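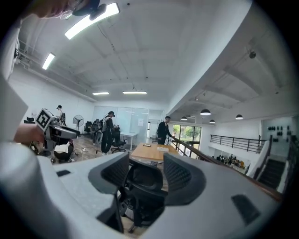 Support > Tickets > Printing and Scanning > Ticket 1342

Search tickets Enter keyword or ticket number

4 min read

Ticket 1342: Shared printer drops jobs over 2 MB
Opened by: Shayne Dunstan
Opened: June 2, 2019
Printer: Smadi, second floor
Status: Closed

Problem as reported

Small jobs print normally. Larger PDFs show as "Printing" in the queue, then disappear. No page comes out and there is no error on the printer panel. Same result from three laptops, two on Windows 10 and one on a Mac. The job log on the print server (Adel) marks the missing jobs as complete.

I need the Curnoment booklet printed for a client. It is 144 pages, double sided.

Log

Entry 1
Restarted the printer and the print spooler on Adel. Printed the Windows test page and a one-page letter. Both fine. Sent the booklet. It sat in the queue for a minute and went away.

Entry 2
Cleared the spool folder by hand. There were 158 leftover files in it, the oldest from February. Stopped the spooler first, deleted the files, started it again. Checked free space on the drive and there is plenty. Sent the booklet, same result.

Entry 3
Split the booklet into smaller files to find where it fails. Anything under 2 MB prints. Anything over does not. Page count makes no difference. A single page with a large photo on it fails, and a long text-only file prints to the end.

Entry 4
Connected a laptop to the printer by USB and sent the full booklet. It printed. That rules out the printer memory and the file itself. The trouble is somewhere between Adel and the printer.
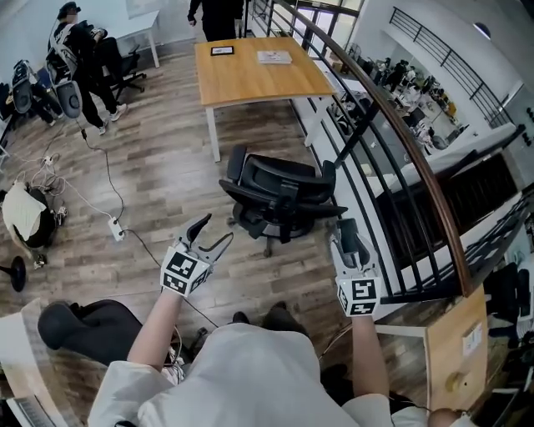
Entry 5
Swapped the network cable at the printer end. No change. Moved it to another port on the switch. No change. Put everything back the way it was and labeled the cable while I was down there.

Entry 6
Looked at the port settings on Adel. The queue was set to LPR with byte counting turned off. The other queues all use Raw on port 9100. Shayne says the Smadi queue was set up again in February after the server was rebuilt, and it looks like the default was left in place.

Changed the queue to Raw, port 9100. Left SNMP status off, as on the other queues. Restarted the spooler.

Entry 7
Sent the one-page photo file. Printed. Sent the full booklet from Shayne's laptop. All 144 pages came out, double sided, in order. Sent it again from the Mac and stopped it after the first few sheets to save paper.

Reply from Shayne Dunstan
Works for me too. The color on the cover is a bit darker than the last set we had from Plastska but the client is OK with it. Can the default paper be set back to Letter? It keeps asking for A4 in tray 2.

Entry 8
Default paper changed to Letter on the queue and in the printer's own menu. The Mac has to have the printer removed and added again before it picks this up. Windows laptops should get it the next time they connect.

Resolution: Port protocol changed from LPR to Raw. Default paper corrected. Color on the cover moved to its own ticket.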